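# Pre-opening walk-through, Stondedon Picture House

June, before the outdoor film nights start. My notes are under each item, and yes, there are too many of them again.
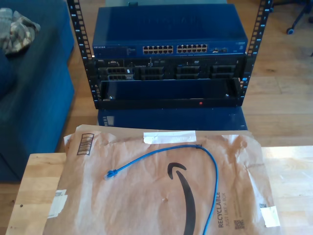
The blue NETGEAR switch, top of the open rack.

I started at 9:30 in the morning with coffee and a flashlight and got done a little after lunch. Alois Hofstetter came along for the projection booth because he knows where everything is (and because I'm not allowed to touch the lamp house, fair enough). Anything marked OPEN needs somebody's name on it before the first screening, which is the restored print of *Lustine*, and I have been waiting for that one since last fall!

## 1. Lobby and box office

- [x] **Exit signs lit, both doors.** Fine. The one over the side door hums a bit, but it's bright.
- [x] **Doors open outward with one push.** Tried them with my hands full of popcorn buckets, which I think is a more realistic test than the one on the form.
- [ ] **Carpet edges flat.** OPEN. There's a curl right where the ticket line bends. I caught my heel on it twice and I was looking for it. Tape won't hold, we tried tape for the horror weekend and it was up by the second feature.
- [x] **Standee of the Skukov monster anchored.** It is now. For anyone who missed the trailer, *Skukov* is the swamp creature picture, and the cardboard guy is taller than the door and very top-heavy. I moved him away from the extinguisher and weighted the base. Please don't move him back for selfies!
- [x] **Extinguisher visible and tagged.** Visible again, see above. Tag is current.

## 2. Main auditorium

- [x] **Aisle lights, left side.** All working.
- [ ] **Aisle lights, right side.** OPEN. Row F and row K are out. Row F is the bad one, that's where the step is.
- [x] **Capacity sign posted and readable.** It says 500, balcony included. The distributor's sheet for *Lustine* had us down for 800, so I called and got that fixed before they sent us too many guest passes.
- [x] **Seats locked to floor.** I sat in every row and wiggled. It looks silly but it works. Two seats near the back have a squeak you'd hear in any quiet scene, so if you're the person who sells the tickets, maybe sell those last.
- [ ] **Balcony rail.** Passed the push test, but the left end has some give I don't remember from last year. I'm leaving it OPEN until a real carpenter has looked. Balcony stays roped off until then, even for the press row. I know the press row likes the balcony.
- [x] **Curtain and masking clear of the speakers.** Good. The curtain motor stops where it should, both directions.

## 3. Projection booth (with Alois)

- [x] **Booth door closes by itself.** Yes, and no doorstop on the floor this time, thank you.
- [x] **Exhaust fan running before lamp is struck.** Alois showed me the order of things and then made me say it back to him. Fan, wait, lamp.
- [x] **Film cans stored off the floor.** All on the shelf. The *Lustine* reels get their own spot with the label facing out.
- [x] **Cleaning fluid in the metal cabinet.** It is. One bottle had lost its label, so it went out with the hazardous stuff.
- [ ] **Stool.** One leg is shorter than the others. OPEN, and Alois says he's attached to it. I say he can be attached to it somewhere that isn't next to a hot lamp.

## 4. Outdoor screen and lawn

- [x] **Frame pins and guy lines.** All pinned, all lines tight. Bright flags on the lines at knee height.
- [x] **Wind rule posted by the sound desk.** The rule is that the screen comes down at 30 miles an hour, gusts included. I would love to see the end of the movie too, but it comes down.
- [ ] **Cable covers across the walkway.** OPEN. We're short by around 2 sections, right at the snack stand. Leitner Sound may have spares in the van, I've left a message.
- [x] **Generator parked downwind.** It's behind the hedge and you can hardly hear it from the blankets.
- [x] **Lane kept clear for an ambulance.** Coned off. The food truck has been told, and told nicely.

## 5. Guests and talent

- [x] **Backstage steps.** Dry, swept, white edge repainted.
- [x] **Handheld mic checked for the Q&A.** Andri Thaler is coming to talk about cutting the *Lustine* chase sequence, and he walks around while he talks, so no wired mic. Fresh batteries in the box office drawer.
- [ ] **Stage edge marked.** OPEN, same reason. Glow tape, a good wide strip, all the way across. The stage lights are pretty blinding from up there (I stood in them for a minute and couldn't see row A at all).
- [x] **Green room kettle.** New cord. The old one went in the trash with the plug cut off so it can't come back.

## Still to do

1. Carpet edge in the lobby
2. Aisle lights at F and K
3. Balcony rail, carpenter
4. Booth stool
5. Cable covers by the snack stand
6. Glow tape on the stage edge

Write your name next to the one you're taking. I've got the glow tape, and I'll do another lap at 4:00 in the afternoon on opening day. If you find something I missed, put it on the clipboard by the popcorn machine. The pen is on a string now.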